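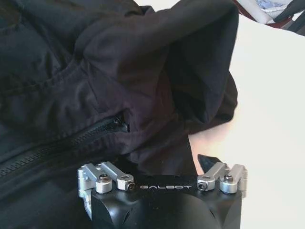

Slow loop on ground floor after manifold swap - flow temp or balancing?

Forum: Underfloor and Surface Heating
Replies: 7

roman_d
Wet system, screed floor, ground floor only. The old manifold was replaced in August with a Strazds eight-port with flow meters and a mixing valve. All loops are 5/8 inch PEX. Seven of them come up normally. The eighth serves the north room and lags the rest by several hours. Mixed flow is set to 35 C at the valve. The floor area is 1,090 square feet in total. The installer says the long loop is "within tolerance" and wants to close the job. I would like a second opinion before I sign.
Roman Domański

hydronic_kob
What does the flow meter on that loop read with only that actuator open, and what does it read with all of them open? If it drops to almost nothing with everything open, you have a balancing problem. If it is low in both cases, look for air or a partly closed valve.
Also, how long is the loop? The manifold drawing should list it.
- Kobina Ametepe

roman_d
Drawing says 67 m for the shortest loop. The north room loop is not listed at all; the box is blank. On its own it reads 2 liters a minute. With everything open the needle barely lifts. 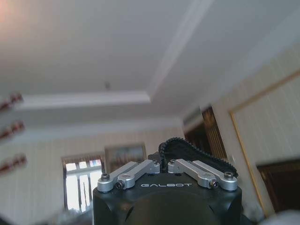 ismael.lins
Then it is balancing. Throttle the short loops until the long one gets its share. Start from the shortest, quarter turn at a time, and leave it a full day between changes. Screed is slow and you will chase your own tail if you adjust it every hour.
I would leave the flow temperature alone until that is done.

rosi_h
I disagree with Ismael on the order. Check the pump first. A new manifold with flow meters and a mixing valve has more pressure drop than an old plain one, and if the installer kept the pump on the same fixed speed, it may be short of head. Balancing will give you even loops and a floor that is slow everywhere.
What pump is it?
Rosimeire Holanda

roman_d
Eka, three speed, on speed one. It was on speed one before the swap and I don't think anyone touched it.

ismael.lins
Fair point about the pump. I still would not go to three. On that model the top speed gets noisy at the mixing valve, and some of the flow meters sit against the stop so you can't read them. Speed two, then balance.

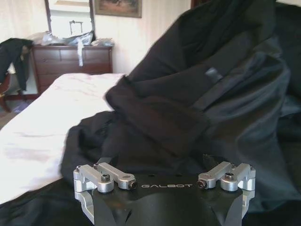

Kobina Ametepe would do neither until the air is out. "A loop that reads fine alone and dies in company is usually starved, I agree, but he had the system drained in August and there is no mention of a purge loop by loop. Close all the others, connect a hose to the drain port and run mains water through each one until it comes clear. Twenty minutes a loop. Then set the pump, then balance. Otherwise you are balancing against a bubble."

roman_d
The installer filled from the boiler side with all loops open. I have that in writing. So it was never purged one by one.

rosi_h
In that case Kobina's order is the right one. Ask the installer to do it, it is part of commissioning. And ask for the missing loop length. The installer can work it out from the meter marks on the pipe at each tail, one number minus the other.

skukix_cleiton
Same symptoms on a Drultus manifold last winter. Purging fixed half of it, and the other half was an actuator that did not open fully. Unscrew it and compare with the cap off before you pay for anything.

roman_d
Will do. Not signing yet. Purge is booked for next week, and I will post the flow readings for all eight loops before and after, pump on two.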